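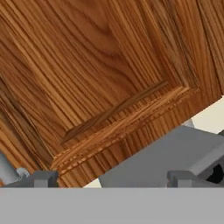 3월에 Kesstead 공개 연구실 행사에 다녀왔다. 초대장에는 "가정용 조작 로봇의 안전성 검증 과정을 투명하게 공개한다"고 적혀 있었다. 이런 문구를 볼 때마다 기대치를 조금 낮추고 가는 편인데, 이번에는 그 습관이 도움이 됐다.

연구실은 시 외곽 물류단지 안쪽에 있고, 셔틀에서 내려 한참을 걸어야 한다. 안내 데스크에서 받은 출입증 뒷면에는 비상정지 버튼 위치가 약도로 인쇄되어 있었다. 이건 좋았다. 다만 약도에 표시된 버튼 하나는 행사용 배너 뒤에 가려져 있었고, 내가 말하자 직원이 배너를 옆으로 밀었다. 오전 내내 그 상태였던 모양이다.

## 오전 발표: 매끈한 숫자들

발표 주제는 Obi였다. 주방에서 문과 서랍을 여닫고 물건을 옮기는 작업을 시뮬레이션에서 먼저 학습시킨 다음 실제 팔에 옮기는 프로젝트다. 시뮬레이터는 Skastix를 쓰고, 실물 쪽 제어기는 Troltel이 맡는다고 했다. 슬라이드에는 문 열기 과제를 400회 돌려 성공률이 81퍼센트였다는 그래프가 나왔다.

그래프 아래 각주가 작아서 앞자리로 옮겨 앉아야 읽을 수 있었다. 성공의 기준은 "경첩 각도가 목표값에 도달함"이었다. 문짝이 도중에 무엇에 부딪혔는지, 그리퍼가 손잡이를 제대로 쥐고 있었는지는 기준에 들어 있지 않다. 극단적으로 말해 손목으로 문을 밀어붙여 각도만 나와도 성공으로 잡힌다. 질의 시간에 누군가 그 점을 물었고 발표자는 "대부분은 정상적인 파지"라고 답했다. 대부분이 얼마인지는 슬라이드에 없었다.

나머지 실패 사례가 어떤 종류였는지도 궁금했다. 손잡이를 놓친 것과 문틀을 들이받은 것은 둘 다 실패지만 집 안에서는 전혀 다른 일이다. 발표 자료에서는 한 칸짜리 회색 막대로 합쳐져 있었다.

## 사고 이야기

이날 내가 가장 듣고 싶었던 것은 지난겨울의 사고였다. 발표 제목에는 "학습 사례"라고 순화되어 있었지만 내용은 사고가 맞다. 실물 주방 모형에서 팔이 상부장 문을 열다가 멈추지 않고 계속 당겼고, 위쪽 경첩이 빠지면서 문짝이 기울어 그리퍼 위로 내려앉았다. 다친 사람은 없었다고 한다.

연구진이 설명한 경과를 메모한 순서대로 옮기면 이렇다.

1. 팔이 문을 열던 중 손잡이 쪽 접촉력이 예상보다 높게 올라갔다.
2. 제어기는 그 값을 마찰로 해석하고 당기는 힘을 올렸다.
3. 힘 제한이 걸려야 했으나, 시험용 설정 파일의 제한값이 운용용보다 40퍼센트 높게 잡혀 있었다.
4. 경첩이 빠진 뒤에도 팔은 "문이 열리는 중"이라고 판단했다.
5. 작업자가 비상정지를 눌렀다. 4번부터 이때까지 7초가 걸렸다.

7초는 길다. 문짝이 기울어진 채 매달려 있는 걸 보면서 속으로 세어 보면 더 길 것이다. 왜 그만큼 걸렸느냐는 질문에는 "작업자가 화면을 보고 있었고, 화면에는 정상으로 표시되어 있었다"는 답이 돌아왔다. 나는 이 대목이 힘 제한값 문제보다 훨씬 심각하다고 생각한다. 설정값은 고치면 그만이다. 사람이 로봇을 보지 않고 화면만 보게 되는 작업 환경은 파일 한 줄로 고쳐지지 않는다.

연구진의 원인 분석은 주로 3번에 집중되어 있었다. 재발 방지책도 설정 파일을 하나로 통합하고 변경할 때 승인을 받게 했다는 것이 중심이다. 화면 표시와 관련해서는 "개선 검토 중"이라는 한 줄이 전부였다.

## 시뮬레이터로 사고를 다시 돌려 보기

점심 뒤에는 소그룹으로 나뉘어 Skastix 시연실에 들어갔다. 주방 환경을 띄워 놓고 문제의 조건을 비슷하게 맞춰 돌려 보는 순서였다. 나뭇결이 진한 수납장에 대리석 무늬 상판이 얹힌 주방인데, 렌더링은 꽤 그럴듯하다. 예쁜 나뭇결이 접촉 계산의 정확도와 무슨 상관이 있는지는 모르겠지만, 같은 조의 참가자들은 화면이 뜨자 감탄부터 했다.

첫 번째 시도에서 힘 제한을 사고 당시 값으로 올리고 문을 당기게 했다. 문은 그냥 열렸다. 두 번째도 열렸다. 경첩은 빠지지 않았다. 진행자에게 물어보니 Skastix의 이 주방에서는 경첩이 이상적인 회전축으로 처리되어 있어서 애초에 빠질 수가 없다고 한다. 나사가 헐거워지는 일도, 문짝이 자기 무게로 처지는 일도 없다. 축을 중심으로 도는 것만 허용된다.

잠깐 귀를 의심했다. 실물에서 일어난 고장이 시뮬레이터 안에서는 일어날 수 없게 되어 있는데, 그 시뮬레이터로 안전성을 검증한다고 초대장에 적은 것이다. 진행자도 난처했는지 "경첩 파손 모델은 계획에 있다"고 덧붙였다. 언제냐고 물으니 확정된 일정은 없다고 했다.

그 대신 다른 종류의 이상은 쉽게 나왔다. 문짝의 충돌 형상이 눈에 보이는 형상과 조금 어긋나 있는지, 각도에 따라 손가락이 닿지 않은 것 같은데 접촉으로 기록되거나 그 반대가 되었다. 옆자리 참가자가 로그를 확대해 달라고 했고, 접촉 표시가 켜졌다 꺼졌다를 빠르게 반복하는 구간이 보였다. 이런 값이 학습에 들어가면 팔이 무엇을 배우는지 물었더니 "필터로 걸러진다"는 답이었다. 필터의 기준은 역시 비공개였다.

나는 시뮬레이션 자체에 반대하지 않는다. 실물로 문짝을 수백 번 부수는 것보다는 낫다. 그런데 오늘 본 것만 놓고 말하면, Skastix는 팔의 경로를 다듬는 데는 쓸 만해도 파손 사고의 안전 근거로 내세울 물건은 못 된다. 두 가지를 한 문장 안에 섞어 쓰는 홍보 문구가 문제다.

## 조리대 과제

다음은 팔이 조리대 앞에서 대기하다가 위에 놓인 물건 쪽으로 움직이는 과제였다. 상판에는 키친타월 걸이와 작은 캔이 올라가 있고, 아래로는 막대 손잡이가 달린 서랍이 있다. 물건이 적어서 쉬워 보이지만 까다로운 것은 상판 앞쪽 모서리다. 상판이 하부장보다 살짝 튀어나와 있어서, 낮은 자세에서 바로 위로 올라가면 팔꿈치나 손목이 걸릴 수 있다.

진행자는 Obi가 이 모서리를 "자연스럽게 우회한다"고 설명했다. 우리 조에서 본 네 번의 시도 가운데 한 번은 모서리 아래쪽에서 팔이 멈춘 채 더 움직이지 않았다. 오류 메시지도 없었다. 한참 뒤 시간 초과로 끝났고, 집계표에는 "미완료"로 올라갔다. 실패가 아니라 미완료라서 성공률의 분모에서 빠진다는 설명을 듣고 오전에 본 그래프가 다시 생각났다. 그 400회에서도 미완료를 뺐느냐고 물었지만 확인해서 메일로 보내 주겠다는 답만 받았다. 이 글을 쓰는 지금까지 메일은 오지 않았다.

멈춘 이유를 짐작해 보자면, Troltel 쪽 규칙이 시뮬레이터에도 그대로 얹혀 있어서 경로상의 여유 간격이 모자라면 조용히 대기하는 것 같다. 안전한 동작이라고 볼 수도 있다. 하지만 집에서 쓰는 사람 입장에서 말없이 멈춘 팔은 고장 난 팔이고, 그러면 손으로 밀어 보게 된다. 바로 그 순간 간격이 확보되면 팔은 다시 움직일 것이다. 사람 손이 닿아 있는 상태에서 말이다. 이 가능성을 이야기했더니 진행자는 처음 듣는 질문이라며 메모를 했다.
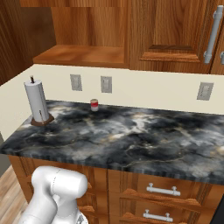 ## 실물 모형 앞에서

마지막 순서는 사고가 났던 실물 모형이었다. 문짝은 교체되었고 새 경첩이 달려 있었다. 빠진 경첩은 투명 상자에 담겨 옆에 전시되어 있었는데, 나사 구멍이 길게 뜯겨 있었다. 하루 동안 본 것 중에 가장 정직한 전시물이었다.

바닥에는 노란 테이프로 접근 제한선이 그려져 있다. 관람객은 선 밖에 서고 작업자는 안에 들어간다. 그런데 작업자 화면이 로봇을 등지는 방향으로 놓여 있었다. 사고 당시에도 이 배치였느냐고 묻자 그렇다고 했다. 책상을 반대로 돌리는 데 예산이 드는 것도 아닐 텐데.

시연에서는 팔이 문을 천천히 열고 다시 닫았다. 힘 제한을 낮춘 뒤로 동작 시간이 전보다 거의 두 배로 늘었다고 한다. 느린 건 괜찮다. 나는 오히려 이쪽이 마음에 들었다. 다만 문을 일부러 걸리게 해 놓고 팔이 어떻게 반응하는지 보여 달라는 요청은 "오늘 프로그램에 없다"는 이유로 거절당했다. 고장 이후의 개선을 보여 주는 자리에서 고장 조건을 시험하지 않는다면 뭘 확인하고 가라는 것인지 모르겠다.

## 다녀올 만한가

사고를 숨기지 않고 부품까지 꺼내 놓은 점은 인정한다. 이 업계에서 그만큼 하는 곳도 드물다. 직원들도 곤란한 질문을 피하기보다는 모르면 모른다고 하는 편이었다.

그래도 다음에 가는 사람에게는 아래 질문을 들고 가라고 권하고 싶다. 나는 하나도 제대로 된 답을 듣지 못했다.

- 성공률을 계산할 때 시간 초과로 끝난 시도를 어떻게 처리하는가
- 실패를 충돌, 놓침, 정지로 나눈 표가 있는가
- 경첩이나 레일의 파손을 시뮬레이터에 넣는 일정이 있는가
- 팔이 대기 중일 때 사용자에게 무엇으로 알리는가
- 작업자 화면은 아직도 로봇을 등지고 있는가

참고로 주차장은 좁고, 행사장 안에서는 커피를 들고 다닐 수 없다. 오후 시연실은 환기가 잘 안 되니 겉옷은 보관함에 맡기는 게 낫다. 자료집은 출구에서 나눠 주는데 사고 경과가 실린 쪽은 빠져 있으니 필요한 사람은 발표 때 직접 적어 두어야 한다.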